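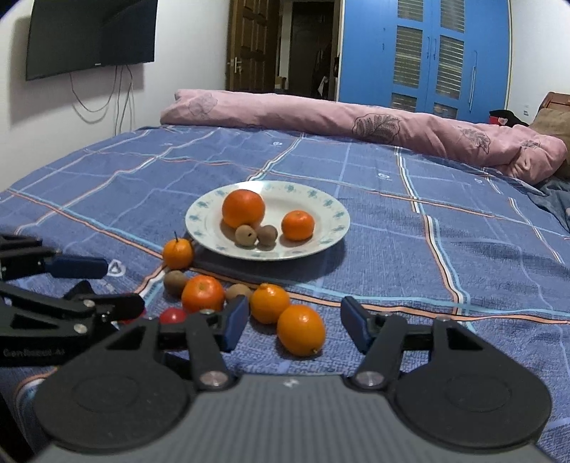
Housekeeping and Breakfast Assistant, Lagman Guest House, Flellport

Lagman is a guest house on the harbour side of Flellport, open all year. We are looking for a part-time assistant to join the morning team from January. The job is split between the bedrooms and the breakfast room, with most of the time spent upstairs.

Hours and pay
Shifts run from 7.30 am to 1.30 pm, five days out of seven, including every other weekend. The rota goes up 2 weeks ahead. Pay is the same for housekeeping and breakfast work and is made monthly into your bank account. You get a paid break and a cooked breakfast on every shift. Tips are shared equally among whoever was on that week.

What you will do
Help set out and clear breakfast until 10 am.
Strip and make beds, clean bathrooms and vacuum the rooms and landings.
Restock tea, coffee, soap and towels.
Put fresh fruit on a plate in each room before new guests arrive.
Sort linen for the laundry van and check what comes back against the sheet.
Report anything broken, stained or missing.
Answer simple questions from guests, or fetch someone who can.

What we need from you
You should be able to manage stairs all morning, as there is no lift. You will be lifting mattresses at the corner and carrying linen bags. Cleaning or hotel experience is useful but we will train you. You need enough English to read product labels and the room list. A food hygiene certificate is welcome; if you don't have one we pay for the course and for your time on it.

Training
The first fortnight is spent working alongside Rodel Buenaventura, our head housekeeper. After that you will have your own set of rooms. There is a probation period of three months, with a short meeting halfway through.

Staff room and travel
Parking in Flellport is difficult before 9 am, so most of the team walk or take the bus, which stops outside the chemist. Bikes can be left in the yard. Tunics and aprons are supplied. Please bring your own flat, closed shoes.

How to apply
Send a CV or a short letter to Zuzana Šindelář, manager, or hand it in at reception. Quote reference 3881. Tell us when you could start and any dates you already know you can't work. We will ask for one reference, which can be from a teacher or a former employer. Interviews are held at the guest house and include a look round the rooms.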